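Slide 4 — Landeg Marsh in the wet season

Start with the birds, they love this part! Over 200 species on the Landeg side alone, and the reed beds at Lusside are where you hear most of them before breakfast. Pause for the bittern recording.

Mention the boardwalk: 2 miles, flat, open from dawn. Otters if you're quiet — really quiet.

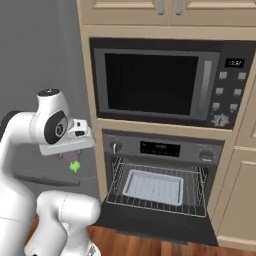
When is the best time to go?

September, when the storks gather and the paths at Resbridge Gate are still firm underfoot.

Then on to Zomside forest. Three trails, all gorgeous, and my favorite climbs 2,000 feet to the old cedars. Next slide, deer.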